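## Arms keep missing the cups when we sort into bins?

**grakico_mum**

Hi all! I help out with a student robotics club (years 9 and 10, very keen, very loud) and we're doing a sorting task for a comp in August. Two arms, green cups, grey plastic bins. The kids teach it by moving the arms through the job themselves, and we've got 45 good runs recorded.

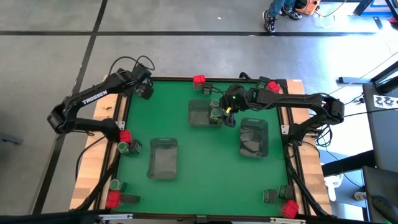 It was going great until we packed up for the holidays. Now the right arm stops about 2 cm short of the cup nearly every go. Same code, same cups. Do we have to record the whole lot again? Please say no!

**Thảo Văn**

Check your camera before you touch anything else. We had this with our team, Pivlow, and the mount had been bumped in the cupboard. Pull up a picture from an old run, lay it over the live view and nudge the camera until they line up. If it's still off, record another 14 runs in the new position and train on the lot (we left the old ones in and it was fine). Oh, and tape the table legs to the floor!

**Flesetti**

could be the calibration. ours goes off when the arms get unplugged. redo that first, takes no time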